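Open Doors at Pinolora

The open day at Pinolora began at 9 with coffee and a promise: a household robot that has practiced on 1705 simulated doors. I asked about real ones. We would get to that, I was told.

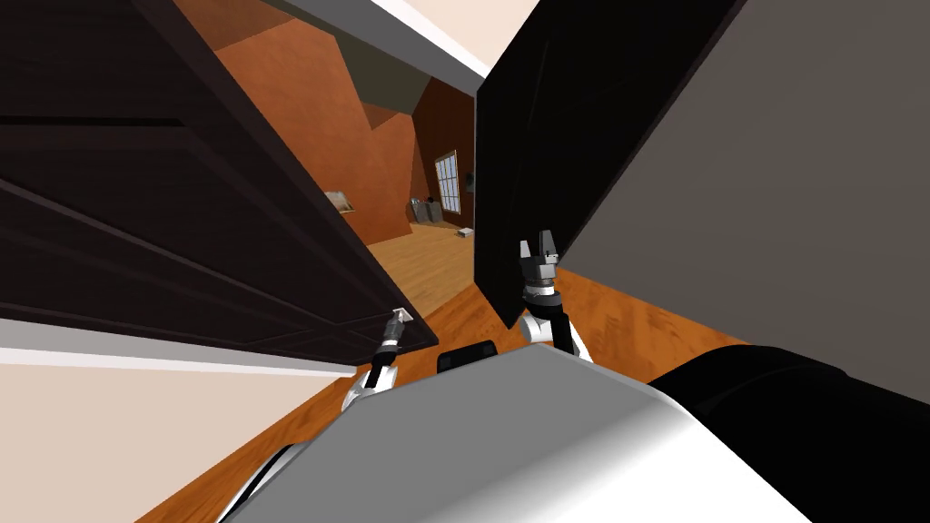
Two grippers, many doors

On screen the software house looked nice enough, potted plant and all. Junell, the control program, gets up to 167 tries per task.

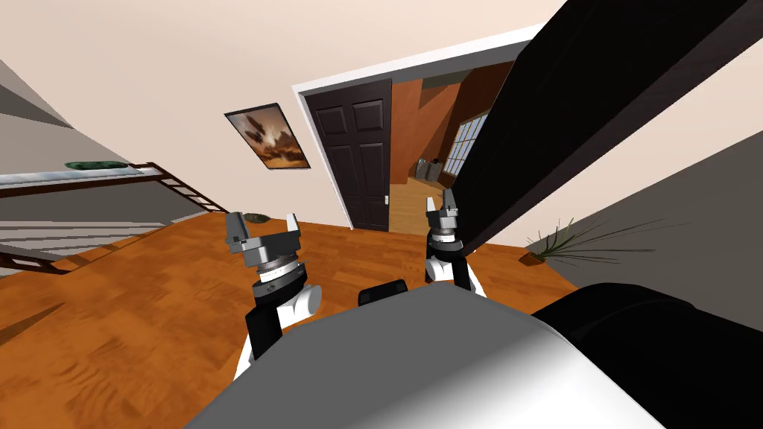

My own front door sticks in December and needs a shoulder. I saw no shoulder on the price list.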